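Checking the jaws on the hand-held gripper

Do this before each session, takes 4 minutes. Power off first.

1. Wipe both blue pads with a dry cloth. Lint builds up quick on fuzzy stuff.

2. Look at the pivot pins – nothing should wobble. If one does, stop and swap the arm.

3. Grip test. Pinch some soft fabric off a table and lift. Pads should face eachother, cloth bunched between them.

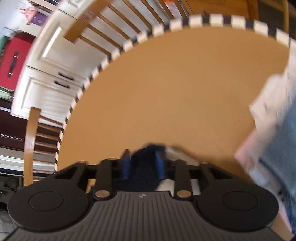

4. Slips? Change both pads, never just one. Spares are in the Larkport bin, slot 11.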